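Section 2. Planning Your Purchase

Read this section before you sign anything. It covers the Boutros bench unit when used for suturing practice on synthetic tissue pads. If you have already bought the unit, skip to Section 3, but keep step 7 in mind when the first renewal notice arrives.

2.1 Decide what you are paying for

1. Write down the task. "Robotic surgery training" is too vague to budget for. "Placing and tying single stitches in a straight cut on a pad" is something you can price.

2. Write down who will judge the work and how. The Prollix scoring package is sold as an add-on, and sales material tends to treat it as part of the base system. Ask to see the scores it gives to poor stitches as well as good ones. If the seller can only show you high scores, leave the package off the first order.

3. Ask for a demonstration on a plain pad with a single straight cut. Choose the pad yourself from an unopened pack. 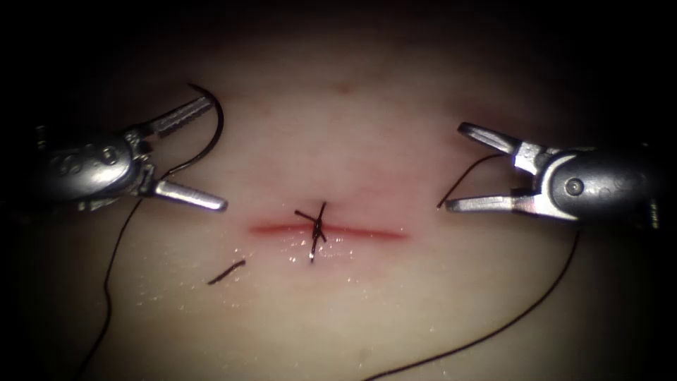
Figure 2-1. Suturing on a practice pad: one knotted stitch at the middle of the cut, with open cut on both sides of it.

Note: One tidy knot tells you very little. Ask for a full row, with the same operator, and stay in the room until it is finished. A highlight reel is no substitute, however well it is edited.

2.2 Work out the running cost

The purchase price gets all the attention in a quote. The items below are where budgets go wrong.

4. Price the instruments as consumables. Get the following in writing:

- the number of uses allowed per instrument
- whether a use is counted by session, by hour or by power-up
- what the unit does when the count runs out
- the price of a replacement, and how long that price is held

The quote we were given for the Bredmont site allowed 332 sessions per instrument. The service terms attached to the same quote said 223. Both were described to us as "typical." Use the lower number in your budget until somebody puts the higher one in the contract.

Caution: Do not accept "lifetime" as a quantity. Ask whose lifetime.

5. Inspect the instruments up close before acceptance. Look at the jaws, the wrist joint and the gripping surfaces under magnification, and do it with a needle and thread in use. A clean instrument in a foam tray will pass almost any inspection.

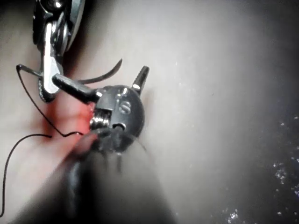 Wear in the small parts is hard to judge from across a bench, and sellers rarely offer to bring you closer. Put the inspection method in the purchase order. If the seller proposes to send photographs in its place, decline, or reduce the acceptance payment until you have seen the parts yourself.

6. Budget for pads, needles and thread separately. Bundled "starter kits" look generous and are sized for a demonstration. For planning, we assume almost 2,000 stitches in the first year for a small teaching lab, which empties a starter kit well before the end of January if you open in the fall. Count failed attempts, dropped needles and cut thread as used material. Your accounts office will.

Note: Check that third-party pads are allowed. The warranty wording we reviewed at Stidemton was unclear on this point, and two calls to the seller produced two answers.

2.3 Treat time savings with care

Every proposal we have read includes a chart of hours saved. We have yet to see one that includes setup, rethreading, clearing loose thread or waiting for a part.

7. Run your own trial before you accept any savings figure.

a. Record the time from unlocking the room to locking it again.
b. Log each stop and its cause.
c. Keep every used pad, labeled, including the bad ones.
d. Repeat with a second operator who has not been trained by the seller. 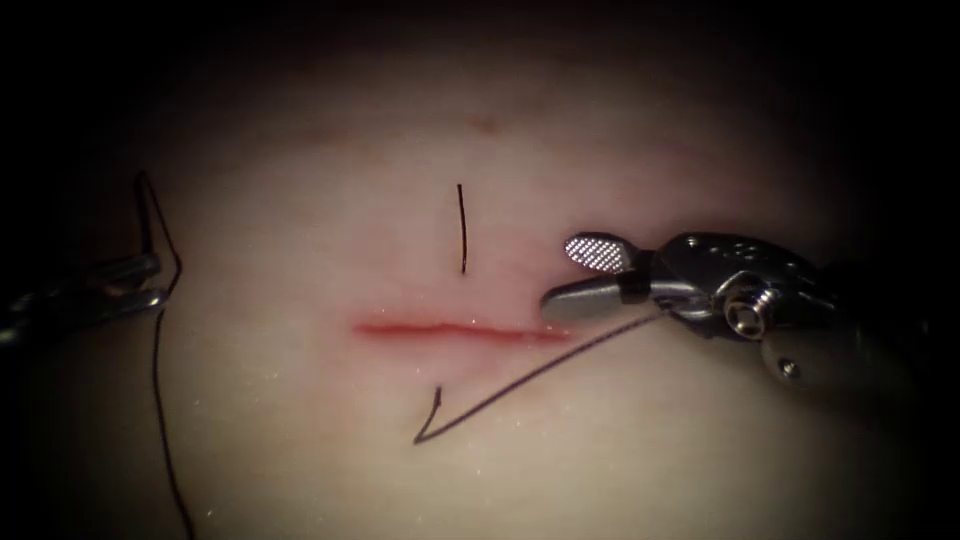
Handling the needle and managing loose thread take up a good share of any session, so make sure the trial log has a column for each. If the proposal uses "active suturing time" as its base, ask for the total session time and do the division again.

8. Compare the result with what you do now. For many labs the fair comparison is a hand instrument, a pad and an instructor. If the unit cannot beat that on cost or on some skill you need to teach, put the decision off a year.

Caution: Discounts tied to a signing date usually come back. Quotes dated Fri 8 February or earlier use the old service terms and should be reissued before you compare them with newer ones.

2.4 Before you place the order

Confirm that you hold, on paper:

- the base price with Prollix listed separately
- the instrument use limit, stated once, with one number
- spare part prices and delivery times
- the acceptance inspection method
- your own trial log
- the cost of leaving the service contract after year one

If any item is missing, return to the step that covers it, or raise it with the seller before you sign. For power, bench and floor space requirements, see Section 3.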